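### 3.2 Cleaning of shared boards

The second part of the survey asked how the boards in meeting rooms are cleaned. We sent the form to 2,401 office workers in October, and over 1,000 of them answered it. Most respondents wipe the board only when they need space for new writing.

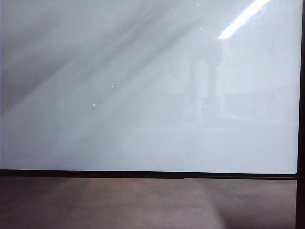
**Figure 2.** A glossy, light-colored panel without writing. Darker gray streaks are visible in the upper left part.

The habit of wiping late was more common in the larger offices. At Majali, the rooms are booked one after another, and the next group often has to clean before it can start — this was the most frequent complaint in the free comments. Yoshida found the same complaint in her earlier interviews at Trisudel, where a break of 10 minutes between bookings was later introduced.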